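# Varkudell completes first round of household demonstrations for small-object handling

**Tolmont, March.** Varkudell has completed the first collection round of its Tolmont programme, which records people carrying out household tasks with hand-held grippers. The round produced 3465 accepted demonstrations, recorded in private homes.

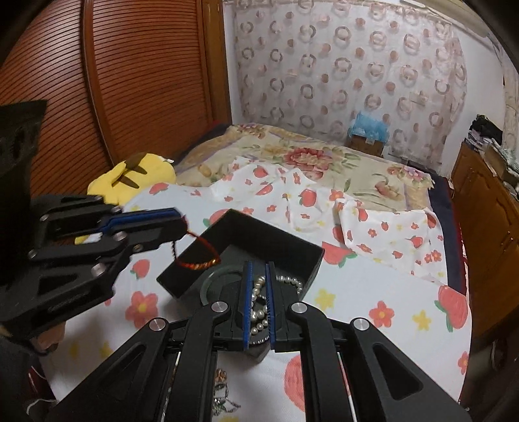
Each contributor works with 2 grippers, one in each hand. The grippers carry the same pad geometry as the arms on which the trained policy will run, so the recorded motion can be replayed without retargeting. Task lists cover folding, sorting, packing and the handling of jewellery and other small items. Bracelets, bead strands and bangles were given their own category after early trials, in which flexible and rigid pieces stored together accounted for most failed grasps.

Contributors use their own belongings and their usual surfaces - beds, tables, worktops. Varkudell does not prescribe lighting or background. Sessions are limited to 300 seconds per demonstration, and a contributor may stop or discard a recording at any point before upload.

Recordings are checked in 2 stages. An automatic pass rejects files with lost tracking or missing gripper-width data. A reviewer then confirms that the written task label matches the motion. In this round 441 recordings were rejected and are excluded from the total given above.

Annotation was carried out at the company's Avville office. Labels mark the start and end of each grasp, the hand used, and any transfer from one gripper to the other.

A second round will open in June and will add tasks with clasps, lids and drawstring bags. Montoya, the company's training software, will be updated to read the new label format before that date. Files from the first round will remain readable in the present version.

Enquiries about taking part should be sent to the Varkudell press desk in Tolmont.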